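**April update: pour-over kit, sorting and layout**

Hi Nadine,

Quick one from me, because I know you want something in writing before the next chunk of the budget goes out. The short version is that we're on track and I've spent less than I thought I would — of the 2950 you signed off on, most of what's gone out went to Bakos for the mugs and to Plinex for the funnels.

The big job this month was the table. We covered the whole top in brown paper and marked it off with blue tape, so each piece of the kit gets its own section while we work out what goes in the box and in what order. It's such a simple thing and I wish I'd done it back in the Tredon days! The tape doesn't love the paper, I'll admit. It's torn and frayed in spots, mostly near the middle, and I'll redo those strips before we start on the next batch.

As for the pieces themselves, we've settled on the white enamel mug with the dark blue rim (the one with the blue print low on the side), a plain white lid with a little knob, and the clear funnel with the short spout.
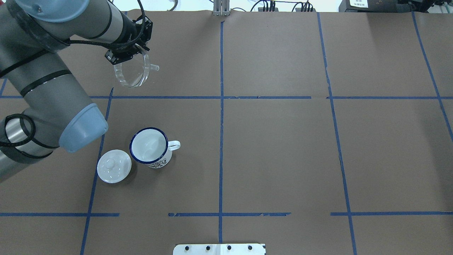

Nadine Ghanem wrote back on the draft of this to ask whether the lid and the mug should share a section or be packed apart, as she'd hate to see the enamel get chipped on the way to Volance. Fair point, and I've gone with apart. The lid is ceramic and heavier than you'd think, so it gets its own wrap and goes in first, flat on the bottom.

Still to do:

- Pick between the 2 box sizes (I'm leaning toward the smaller one)
- Fresh tape on the worn strips
- Write the packing card, in plain words and big type
- Pack a trial run of 4 boxes and have someone else unpack them

If the trial goes okay, I'd like to go ahead and order for the full 100. I'll need a yes from you on that, plus the delivery address for Volance — the one I have is the old office. I'm around most mornings before eleven if it's easier to call.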